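Sunday, May 4, 2025

Read the Prestham handling rules again before starting. 30 clauses, and I'd keep 7. Clause 3 says both markers must stay "fully visible at all times." No hand can do that. Ansel thinks they mean visible to the tracker. Then write that.

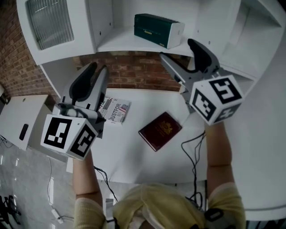
Both grippers over the table, passport between them. Cable hanging under the right one.

The cable clause bothers me more. It asks for "adequate slack" and gives no length. Loops over the work surface would pass, and I don't think they should. Divina wants a clip at the wrist; fine, but try it before it goes in the rules.

Also no word on ID documents as props. I'd ban real ones outright.

- Shelf height: the rules assume tabletop work only. Reaching up to shelves needs its own line.

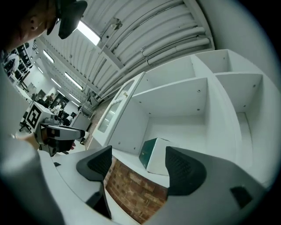 - Doors: "closed during work," says clause 12. Whose doors, the room's or the cabinet's? Ask Noemi.
- Sign-off sheet stays unsigned until clause 3 is rewritten.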